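Pascal Petersen
I want to write a small thread about table lamps on upper floors. For two weeks I am busy with this and my friends are tired of hearing it, so now it is your turn.

Pascal Petersen
The place is Kandevcombe. It is a shared house for work, with an open stair in the middle and a wooden table upstairs close to the rail. In October the light goes away early and this table becomes a bit sad after four in the afternoon.

Pascal Petersen
The ceiling lights are very high. They make light for the whole house and for no person in particular. When you read on paper, your own head makes a shadow on the page. I asked if we can have a lamp and the answer was: yes, if you choose it yourself.

Pascal Petersen
So I chose. First I looked at the Tavel, a straight black one with a long arm. Good light, but it looked to me like the dentist. Then a small one from Jekenora with a paper shade. Very pretty in the shop, and it fell over when I touched the table with my knee.

Pascal Petersen
Then I found the brass one. The stem is thin and makes a swirl like a letter S, and the white glass ball hangs from the top of the curve. The ball has thin gray ovals drawn on it. I was afraid it would be too much. My sister said it is a lamp for a hotel. I like hotels.

Pascal Petersen
The price was 80, second hand, without a bulb. The seller wanted more at the beginning, but I think he also wanted his shelf back.

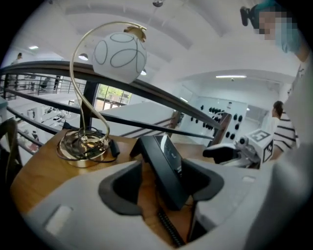 Pascal Petersen
What I did not think about is the cord. It is thin and dark and it likes to go around the base. I put it straight in the evening and in the morning it is again a little nest. The switch is on the cord too, so you must find it with your hand on the table. After some days the hand learns the way.

Pascal Petersen
If you buy a lamp like this, please look where the switch is before you pay. On the foot is easy. On the cord is fine if the cord stays on the table. On the cord and behind the table is a punishment.

Pascal Petersen
Also measure the distance to the socket. Mine is 277 centimeters away if you go along the wall, and the cord was shorter than that, of course. I bought an extension and it goes under the table, where no foot comes.

Pascal Petersen
About the bulb. I tried a strong one first and the glass ball became like a small moon, you could not look at it. Now I have a weak warm one from Majali. It is enough for reading and the brass looks more friendly in this light.

Pascal Petersen
The brass needs less work than I feared. A dry soft cloth for the stem, and for the base also a cloth, because everybody puts fingers there. I do not use polish. My aunt used polish on everything and the whole flat smelled of it until Christmas.

Pascal Petersen
Someone asked me if it is safe so near to the stair. The table stands behind the handrail and the base is heavy. Still, I moved the lamp a bit more to the inside. I do not want to be the man who dropped a glass ball to the lower floor.

Pascal Petersen
One more thing which I like. The handrail is dark and it makes a long curve, and the lamp has its own small curve. I did not plan this. I saw it only when I came up with my coffee and stopped on the last step.

Pascal Petersen
Next I want to find a clip for the cord, something small that does not need a hole in the wood. If you know a good one, please write it under this post. I can spend roughly 30 minutes per day on this problem and I have already used them for today.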